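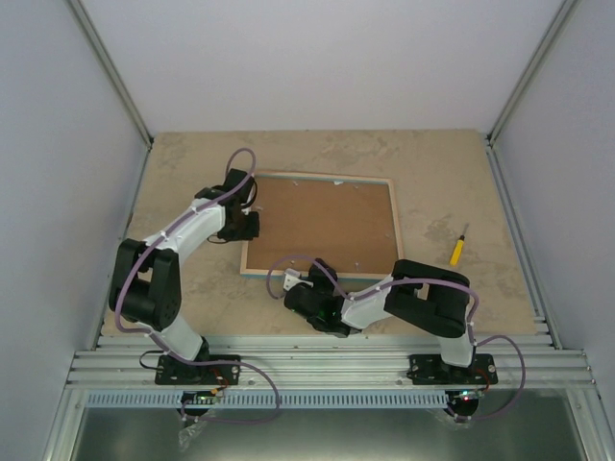 October
By the Halus bench team

Hi all, time for the monthly note! We spent most of October steering the two arms by remote through the screwdriver job on the framed board, and I'm pretty happy (and a bit sore in the wrists). We saved 16 good runs and threw out 13, mostly my fumbles picking up the driver. The Breka grant asks for 1000 by the end, so yes, we're behind, but the pace went up a lot once we stopped swapping operators mid-run. The left arm still lags a hair when I move fast. Pekholm is sending new cable ties, and I'd like to spend two more days on the lag before we record again.

Comments
"Are the bad runs kept anywhere? We'd take them at Quintanilla."
"Same lag on ours, try a shorter cable."

Contact | © Halus | Back to top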